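Spent the whole afternoon in April sunshine, indoors, reading planner logs. Thread on getting two arms to put caps back on markers 🧵

The first planner treated each arm as its own little world. Great until both wanted the same cap! Now they share one timeline, and an arm has to reserve a patch of table before it can move in. 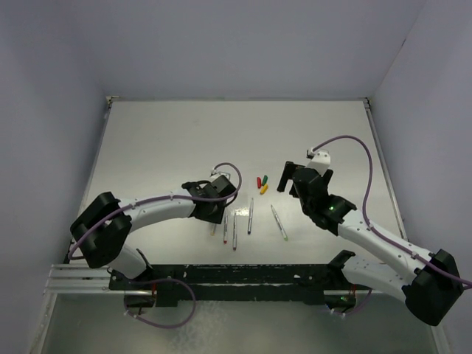 Reservations sound fancy but it's a dict with timestamps. Åsmund wrote it in an evening and I've spent 3 weeks finding the corner cases (sorry Åsmund).

Biggest one: stale poses. Perception would hand over a cap position, the planner would think for 400 ms, and by then the other arm could've nudged the thing. So now we check the pose again right before the fingers close – cheap, and the logs got a lot less weird.

Matching caps to markers is by tip color. Red and green are easy. Dark tips, ugh. Teresa wants a learned matcher, I want better thresholds, we're both stubborn.
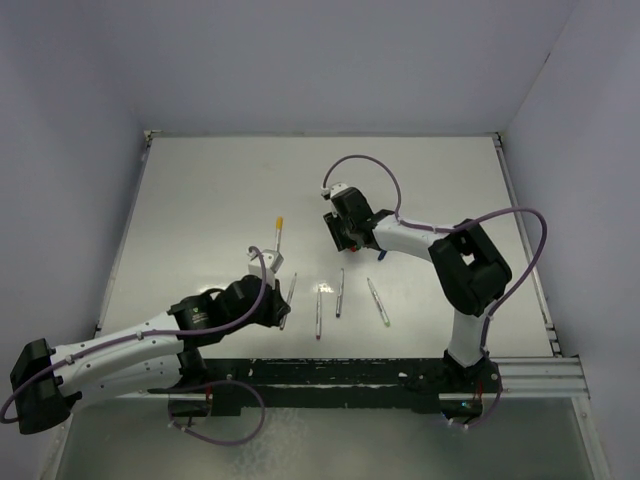
Yellow cap on, four pens still lying down.

Replay tool is next. I've got 1,722 logged plans and scrubbing through them by hand is making me grumpy. If you have a timeline viewer you like for two-arm stuff, send it my way!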